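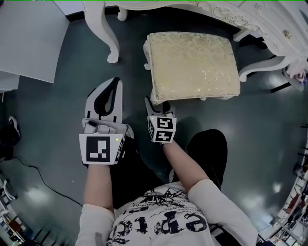

Ski Tuning at Home: Which Tips Hold Up

Every fall the same advice goes round again. Wax after every outing. Sharpen before every trip. Store your skis flat, no, upright, no, base to base with a strap. I have been doing my own skis and my family's in the garage for a long time now, and I've come to doubt most of it.

Start with the iron. You'll read that an old clothes iron is fine. It can be, if you're careful, but the dial on ours swung so far either side of the setting that I cooked a stripe into the base of a good pair. A proper wax iron holds steadier. If you do use the household one, never put it back on shirts, turn it down the moment the wax smokes, and keep it moving.

Wax itself is where I get most doubtful. The Vetcombe universal block is what I use from opening day to March, and I couldn't tell you it is slower than the temperature-matched sets that cost three times as much. Racers can tell. I ski behind a teenager and stop for soup. Hryhorii Boiko, who skis far better than I do, swears by the cold blend when it drops to 8 degrees, and on that one point I've given in, as regular wax does feel grabby on really cold snow.

Let the wax cool fully before scraping. Some pages say overnight, some say twenty minutes. I've done both and felt no difference. Scrape from tip to tail with a plastic scraper until you think you've taken it all off, then go again. A sharp scraper matters more than a fancy one, so draw the edge across sandpaper on a flat board now and then.

Edges

Buy a file guide. Freehand filing is for people with better wrists than mine. Most rental and all-mountain skis do fine at one degree on the base and two on the side, and if you don't know what yours are, color the edge with a marker and take one light pass. Ink left near the base means your angle is off. The 300 grit diamond stone gets used far more than the file does at our place – a few light strokes clear the burrs after a rocky day, and the 100 grit only comes out for real damage.

I'd skip the pocket sharpeners. The Kelten one I bought rattled in its housing and left a wavy edge.

Gouges

P-Tex candles drip black soot if the flame is too big. Keep the flame low and blue, hold the candle close to the base, and let the first drips fall on scrap metal. For anything down to the core, or along the edge, pay the shop.

Storage

A thick coat of wax, left unscraped, over the summer. Loosening the bindings is the tip I trust least. Mahfuz Dissanayake did it for years and then forgot to turn them back up before his first run. Check what your binding maker says and leave the screws alone otherwise. Dry the edges with a rag and keep the skis off bare concrete.

Updated 9/1/26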